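Best way to sort and dry saved tomato and bean seed without mixing it all up?

Posted in Kitchen Garden > Seed Saving
Asked by Solomiia Zhuravel, August

Hi all, hoping somebody here can steer me right. I've got a small veggie patch behind our rental in Mollow and this is the first year I've tried to save seed properly. Last year I did it the lazy way (smeared some tomato pulp on paper towel, folded it up, shoved it in a drawer) and by spring half of it had gone mouldy and the rest was glued to the towel so hard I ended up planting little squares of paper. Some of it even grew, but I had no idea which was which, and my neighbour got a cherry tomato I'd promised her was a big slicer.

So this year I want to do it right. I have six kinds of tomato, a climbing bean that came from my grandmother, and a few capsicums. What I can't work out is:

Do I really have to ferment the tomato seed? The smell is putting my husband off his dinner.

What do I dry it all on? I've read coffee filters, dinner plates, flyscreen, baking paper, and every person swears the other ones are wrong.

And how do you keep the kinds apart while they're drying? I've only got the one spare table and a cat who thinks it's hers.

It's been quite humid here at night too, if that changes anything. Thanks heaps!

Pylyp Hladun
Paper plates. Write the name on the plate. Done.

Mechthild Steiner
Hi Solomiia, welcome! I've been saving seed since we moved out to Clonard and I've made every mistake going, including the paper towel one, so don't feel bad.

Yes, ferment the tomatoes. You can get away with just rinsing and rubbing them in a sieve if you're in a hurry, but the jelly around the seed takes forever to get off that way and I find it always leaves them a bit tacky. Squeeze the pulp into a jar, add a splash of water, cover it with a bit of cloth and put it somewhere that isn't the kitchen. Mine live in the laundry. Give it a stir once a day. In warm weather two or three days is plenty - if you leave it longer they can start to sprout in the jar, and then you've lost them. Good seed mostly sinks, so top up with water, pour off the muck, and do that a few times until the water's clear.

As for what to dry on, I'm in the hard surface camp. Anything papery grabs hold of tomato seed. A glazed plate is lovely, you just have to run your fingers through it twice a day so it doesn't set into a biscuit. Beans and capsicums are easier because they come out fairly dry already, and they'll do well on anything that lets some air up underneath. Watch the hole size if you go for something perforated, because capsicum seed is smaller than you think!

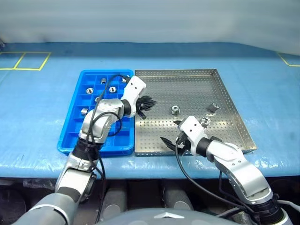 Divided tray on the left, holes on the right. Either style is worth a look in the cheap shops.

Keeping them apart is where I'm a bit of a tyrant. One kind at a time on the bench, from fruit to plate, and the label goes down before the seed does. Pencil, please. Marker fades and biro runs as soon as a wet thumb goes near it. If I've got small lots I like anything with separate cells, and I draw a little map of it in my notebook in case the labels go walkabout.

With your nights being muggy I'd bring everything inside at dusk. Don't be tempted by the oven, even on low. I cooked a whole season of a lovely yellow tomato called Kettani that way and never found it again :(

When a bean is ready it should shatter if you hit it with a hammer. If it squashes, give it another week. Then paper envelopes, into a jar with a lid, and into the coolest cupboard you have. I freeze my beans for 5 days first to deal with weevils, but only once they pass the hammer test.

Can't help with the cat. Mine sits on the envelopes.

Liudmyla Symonenko
Agree with most of that, but I'd argue about the fermenting. I rinse mine under the tap in a tea strainer and have done for years, and I sowed 21 of the rinsed ones last spring and every single one came up. So if the smell is causing trouble at home, skip it and see how you go.

One thing I'd add is to keep more of your grandmother's bean than you reckon you need. I'd put away 100 if you can spare them, and post a few to a friend or a relative as well. We had a shed leak in Prultach and I lost a bean I'd been growing for ages, and the only reason I have it today is that my sister had a jar of them she'd forgotten to eat.

Also, is the bean growing near any others? They don't cross much but it does happen. Mine are at opposite ends of the yard now.

Solomiia Zhuravel
Thank you both so much (and Pylyp, I did have a laugh). The jars are in the shed as of this afternoon and my husband has cheered right up. Liudmyla, the bean is on its own along the back fence, so I think I'm safe there. I'll try rinsing one lot and fermenting the rest, and I've got a pencil in my apron pocket already!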